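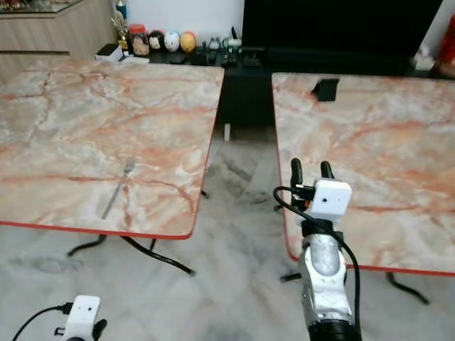 Zinton Folding Table, Marble Pattern: Review

Zinton sells this table singly or as a pair. I bought the pair and used both for six weeks of daily meals. Setup takes 19 seconds per table. The legs lock with a firm click, and the latch can be released with one hand.

Under a centered load, the top did not sag enough to measure. A load at one corner is another matter — the far leg lifts early.
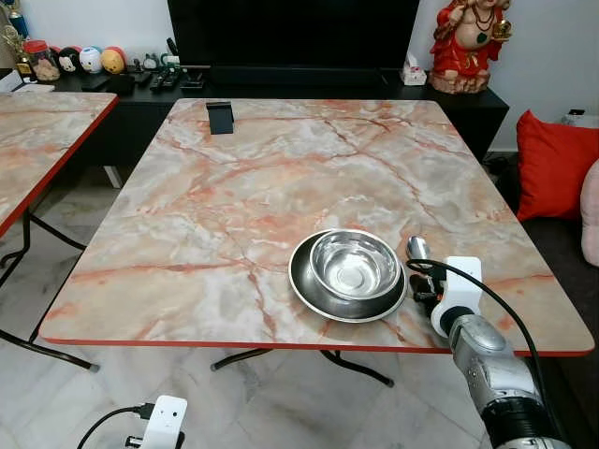
Cleaning is easy. Tomato sauce left overnight came off with dish soap, and the edge trim has not peeled. The Jender table I owned before lost its trim in 4 months.
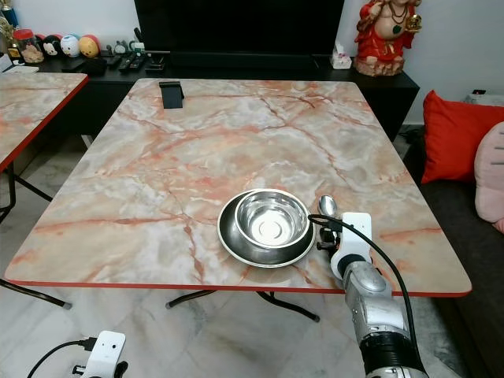 Photo: Meditz

Two complaints. The rubber feet mark pale floors, and the paper manual omits the load limit. Replacement feet are sold in sets of four.

Rating: 6 out of 10. Fine for meals, too light for a sewing machine.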